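Gorum community help > Simulation > Faults and safety stops

Gripper stop not triggered in outdoor scene, arm continues toward tree

Asked in August. Viewed 1786 times. 2 answers.

Our department operates a two-arm model in the Aranda yard scene, using the Ristarer controller. The task requires the left gripper to approach the trunk of the tree and halt before contact. On run 785 the halt was not issued. The controller log shows the approach command still active when the left gripper reached the trunk, and no fault code was recorded.

The same stop works as intended in our indoor scenes. We have reloaded the scene, restored the default speed limit and repeated the run 11 times, with the same outcome each time. Our safety procedure does not permit transfer to the physical arms until the cause is established. Has any other site encountered this, and is there an approved correction?

Answer 1 (accepted)

The symptoms are consistent with a known limitation of the distance check. The controller obtains its range estimate by matching surface detail between successive wrist views. Where the ground offers little detail, or the view is smeared by fast wrist motion, the match fails. The controller then retains the last valid distance and raises no fault — a serious omission, in my opinion.

Please take the following steps before any further runs:

Set the stale-range timeout to a finite value. The outdoor template leaves it unlimited.
Enable "stop on lost range" for each arm separately.
Reduce wrist speed during the approach.
Confirm that the trunk has a collision body. A missing one will not explain the lost range, but it removes your second line of protection.

Views from the Mistbridge test bench, same yard scene. The first three have only grass between the open fingers; the last has the left gripper at the trunk.
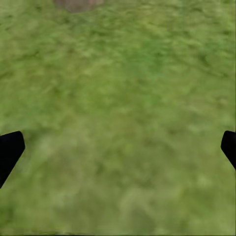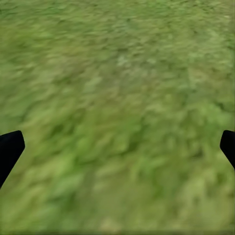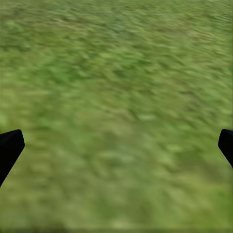
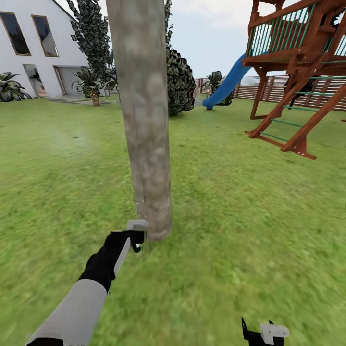

Answer 2

Ristarer support advised us that the timeout setting is overwritten whenever the scene template is reloaded. Check it again after each reload. We went back to an older template and have had no trouble, although I cannot say which change was responsible.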